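Home | Notebook | Teleop | Search

Notebook, teleoperation, November, morning

Sofa task again, with the pillows. I continue with the Amell glove for the hands because the fingers follow me better than with the old controller. The delay is still there and I must wait a little before I close the grip. When I hurry, the thumb comes too early and pushes the pillow away.
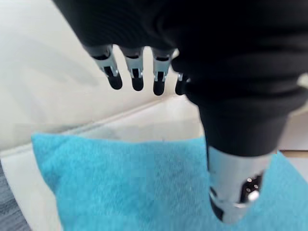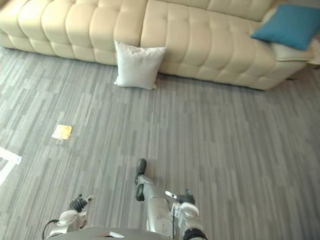 Wrist view over the turquoise one; head view with the white one on the floor.

I saved 6 demonstrations and deleted 3. In the deleted ones I moved my own head too fast, and the walking command started when I did not want it. I wrote this to the Flodado log also. The Sarska folder has now 1,088 episodes, please do not rename it before the training is finished.

To do: make the dead zone for walking bigger. Ask if we can record the finger current together with the joint angles. For soft things I think it will help, but I am not sure how much.

Battery changed before lunch. Calibration file is the same as yesterday.

2 comments | 0 shares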